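Progress report to the Lenz fund: fitted trays for computer parts, Coter workshop
Prepared by Genowefa Domański
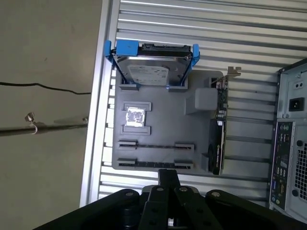

The plan you paid for promised that a fitted tray would end the mix-ups at the packing bench. I had doubts in June and I still have some. The current tray gives the hard drive, the processor and the memory modules a place each, and the drive stands upright in a blue plastic caddy with a holder at each lower corner. I have no complaint about the drive.

The processor is another matter. It goes between two low brackets that run on past it to the right, and I would like to hear from Fleltlow why that extra room is needed. Their answer so far — "tolerance" — doesn't tell me much.

Of the 200 part sets planned, 63 have gone through the trays. Fleltlow calls this on schedule. By my reading of the plan we are 4 weeks behind, and the figures they sent count 2 practice batches as finished work. I have asked for them to be taken out.

Clusuvon wants to order more trays now to get the lower price. I would hold off until the bracket question is settled and someone shows me error counts from before and after. The remaining money stays unspent until then. Next review is Monday at the bench.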